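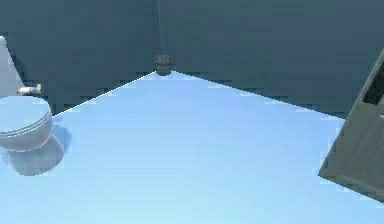

起夜这件事,年轻的时候很少有人放在心上,等到了五六十岁,一晚上起来一两趟成了常事,才慢慢觉出从床边到卫生间这几步路并不那么好走。灯开还是不开,拖鞋在哪一头,会不会吵醒老伴,迷迷糊糊里要想的事情其实挺多。我们做居家起夜研究有一阵子了,去别人家里看卫生间也看出了习惯,头一眼总是先看颜色:像图里那样,白马桶,浅蓝色的地,后面的墙颜色深,马桶的轮廓就很清楚;可要是墙、地、马桶全是白的,夜里只留一盏小灯,眼神不太好的人就得伸手去摸。这样的小事,住在里面的人天天经历,却很少有人来问一问。所以这一次,我们想请住在Curkholm和Trirnumport两地的朋友来参加“夜里那几步路”生活记录,把自己家的情况讲给我们听。

先介绍一下我们自己。Flarkley居家生活研究室是一个很小的研究室,平常做的都是跟家里日常有关的题目,上一个题目是厨房台面的高度,再上一个是阳台门槛。去年冬天我们给两地的住户寄过一份简短的问卷,收回来1,864份,里面有一道开放题,问的是“您家里哪个地方晚上最不好走”,写卫生间的人特别多,而且写得特别长,有人把空白处写满了,又翻到背面接着写。我们几个人传着看,看到后来都觉得,光靠一张问卷装不下这些话,应该专门做一次,慢慢地记,慢慢地聊。这就是这次招募的由来。当时写了长长回信的朋友,如果您正好看到这里,我们尤其盼着您来。

【我们想请什么样的朋友】

年满五十五岁,平时夜里至少会起来一次,住在自己家里或者跟儿女同住都可以,租房也可以。独居的、老两口一起住的、三代人挤在一套房子里的,我们都欢迎,家里情况越不一样,对我们越有帮助。卫生间新旧大小没有要求,请千万不要因为“我家卫生间太旧了,不好意思让人看”就不报名,这句话我们在电话里听过好多遍,每次都要劝上半天。旧有旧的用法,住了几十年的人闭着眼都知道哪块砖滑,这些经验正是我们想学的。

如果您平时要照顾家里的老人,夜里陪着起来的是您,也可以以照顾者的身份报名。这种情况下,请您先跟老人说清楚,老人自己愿意才行。

有几种情况这次暂时不合适:近期刚做过手术还在恢复的,记录期间打算搬家或者重新装修卫生间的,还有正在参加别的睡眠类研究的。身体上有不舒服,还请先去看医生,我们不看病,也给不了用药方面的意见。

【要做些什么】

整个记录一共8周。说起来长,分到每一天其实只有几分钟的工夫。

每天早上起来以后,吃早饭前后都行,在我们发的小本子上写几笔:昨天夜里起来了几回,开的是哪盏灯,路上有没有碰到什么、绊到什么,回来以后是不是很快又睡着了。字写得潦草没有关系,画个圈打个勾也可以,实在不爱写字的,可以打我们的留言电话,对着电话说一段,我们来替您记。漏了一天两天不要紧,接着往下写就好,请不要凭印象去补,空着就让它空着。夜里更不用特地爬起来写,觉还是要好好睡的。

另外我们会上门2次,开头一次,结束前一次。第一次去,主要是量一量床到卫生间的距离,看看开关的位置、门往哪边开、马桶坐着的高低,顺便坐下来聊聊天,一般一个钟头就够了,不过我们这几个人都爱聊,要是超了时间,您尽管赶我们走。第二次去,会带着您的本子一起翻一翻,哪天写得特别,我们就问问那天是怎么回事。上门时间由您定,白天、傍晚都可以,家里有人陪着更好。来的人会佩戴研究室的证件,出发之前也会先打电话。

如果您愿意,第一次上门以后我们会借给您一盏感应小夜灯,试用到记录结束。不想用也没关系,照您原来的习惯过日子,对我们一样有用。有几位试记的朋友把灯挪来挪去,床头、走廊、洗手台底下都放过,最后又拿回抽屉里,这些我们也都认认真真记下来了。

【报酬和费用】

记录全部完成,每户酬谢500元,第二次上门时当面签收。中途因为生病、出远门或者单纯不想写了而退出,随时可以,不用解释理由,已经写过的部分我们会按周数折算给您。小本子、笔、电话费都由我们出,您不需要花一分钱,也不会有人向您推销任何东西。马桶扶手、防滑垫这类用品市面上很多,常有人问我们哪个牌子好,这个我们不便推荐,请您谅解。

【您的信息怎么保管】

本子上只写编号,不写名字和门牌。上门时如果需要拍照,会先问过您,只拍卫生间和过道,人不入镜,您说不拍就不拍。Macaraeg社区护理站是我们这次的合作方,他们帮忙张贴通知、借给我们场地,看不到任何一户的记录。研究做完以后,我们会写一份大字版的小册子寄到每位参加者家里,里面用到谁家的例子,印之前都会再征求一次同意。

【报名办法】

可以到Macaraeg社区护理站的前台领报名表,填好放进旁边的信箱;也可以请儿女在网页上代填,但最后确认的电话我们一定会打给您本人。Trirnumport的朋友如果觉得去护理站太远,在网页上留个地址,我们把表格寄过去,回邮信封已经贴好邮票。

报名到二月底为止,三月开始陆续上门。周一下午两点,护理站的活动室里还有一场说明会,备了茶水和点心,不报名只是来听听也很好,带着邻居来也很好。活动室在一楼,没有台阶,卫生间就在活动室对面,门上贴了很大的字。

【几个常被问到的问题】

老伴两个人都起夜,能不能一起参加?可以,一人一个本子,各写各的,最好先别互相看。报酬按户算,这一点请提前商量好。

家里夜里用的是便盆或者坐便椅,不去卫生间,算不算?算的。从床上起来到坐下,中间这一段怎么走、扶着什么,同样是我们想了解的,表格里有专门一栏。

有时候一整夜都没起来,怎么写?写一个“没”字就行,那一定是睡得很香的一夜,我们看到也替您高兴。

听不懂普通话怎么办?我们研究室里有会说本地话的同事,报名时在表上注明,上门就安排这位同事去。

还有别的想问的,欢迎在下面留言,或者等说明会那天当面问。留言我们每天傍晚统一回复,有时候回得慢一点,请您多包涵。

Flarkley居家生活研究室 “夜里那几步路”项目组

研究室首页 > 参与我们 > 正在招募 > 夜里那几步路

分享 37 评论 12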